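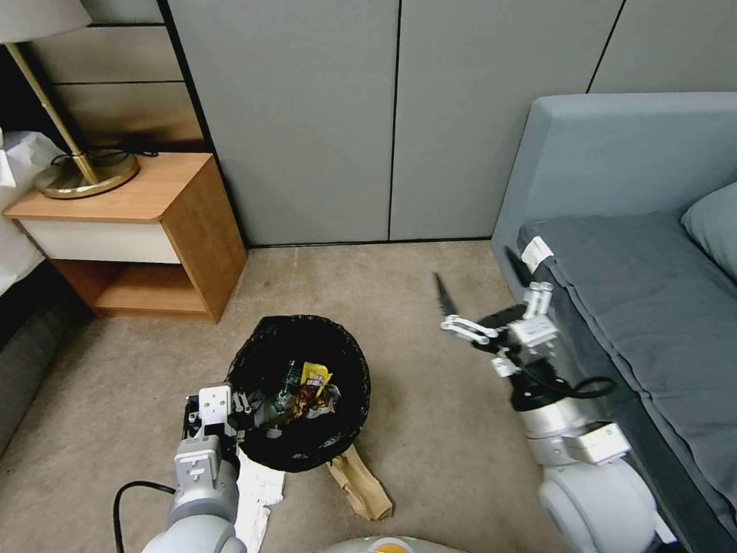 양팔 로봇으로 방 쓰레기 치우기, 어디까지 되나 (설정 순서 정리)

급하게 씀. 오타 있으면 댓글로.

결론부터. 바닥 쓰레기 줍기는 됨. 봉투 묶기는 아직 사람이 해야 함. 새 봉투 씌우기는 더 안됨. 그래도 해보겠다는 분들 위해 순서대로 적음.

준비
- 양팔 로봇, 평행 그리퍼 기준
- 둥근 쓰레기통. 뚜껑 없는 걸로
- 봉투는 통보다 한 치수 큰 것. 테두리 밖으로 넉넉히 접어 내릴 것
- 티슈, 과자 봉지, 종이봉투 등 연습용 쓰레기

1. 통 위치 잡기
두 팔이 다 닿는 가운데. 침대에 바짝 붙이면 팔꿈치가 매트리스에 걸림. 카펫 바닥이면 통이 잘 안 미끄러져서 오히려 편함. 마룻바닥은 밑에 미끄럼 방지 패드.

2. 그리퍼에 물린 것부터 확인
제일 중요. 앞 작업에서 쓰던 도구가 그대로 물려 있으면 줍기 동작 시작 금지. 특히 칼. 로봇 정지시키고, 제조사 절차대로 사람이 빼서 치운 다음 진행. 칼 든 팔로 비닐봉투 근처 가면 봉투 찢어지는 건 둘째 치고 사람이 다침. 아이나 반려동물 있는 집은 문 닫고 할것.

3. 케이블 정리
팔 옆으로 늘어진 케이블이 통 테두리에 걸리는 경우 많음. 손목을 끝까지 돌려보고 여유 확인. 팽팽하면 다시 묶기.

4. 쉬운 것부터
구긴 티슈가 제일 쉬움. 위에서 수직으로 내려가서 집고 들기. 힘은 약하게.
종이봉투는 비틀린 끝 쪽을 잡을 것. 가운데 잡으면 벌어지면서 떨어짐.
은박 포장지는 반사 때문에 깊이 인식이 자주 튐. 조명 낮추고 다시 시도. 검은 비닐도 마찬가지.

5. 놓기
통 한가운데 위에서 손을 벌리기. 테두리 근처에서 놓으면 봉투 접힌 부분에 얹혀서 바깥으로 굴러나옴. 손가락에 티슈가 붙어 있으면 살짝 흔드는 동작 추가.

6. 봉투 묶기 (실패 구간)
양손으로 봉투 테두리 잡아 올리는 데까지는 어찌어찌 감. 매듭에서 막힘. 비닐이 얇아서 손가락 사이로 빠지고, 두 장이 겹치면 어느 쪽을 잡았는지 구분을 못 함. Hundby 쪽에서 끈 달린 봉투로 바꿔본 Olga Pinheiro 님 말로는 당기기까지는 되는데 끈 찾는 데 한참 걸린다고. 나도 비슷했음.

기록
Movovby 테스트 때 줍기 시도 3,226회. 그중 1,619회가 티슈. 묶기 성공은 3회인데 Martim Morais 님이 영상 다시 보더니 하나는 매듭이 아니라 그냥 꼬인 거라고 함. 그래서 2회로 정정.

자주 묻는 것
사람보다 빠른가요? 아니요. 훨씬 느림.
밤에 돌려도 되나요? 옆에 사람 없이는 돌리지 마세요. 비상정지 버튼은 손 닿는 곳에.
음식물은? 젖은 건 안 해봄. 권하지도 않음. 그리퍼 닦는 게 더 일임.
침대 밑은? 팔이 안 들어감. 먼저 빗자루로 끌어내고 시작하세요.

일요일에 끈 봉투로 다시 해볼 예정. 결과 나오면 6번 항목 고쳐놓겟음.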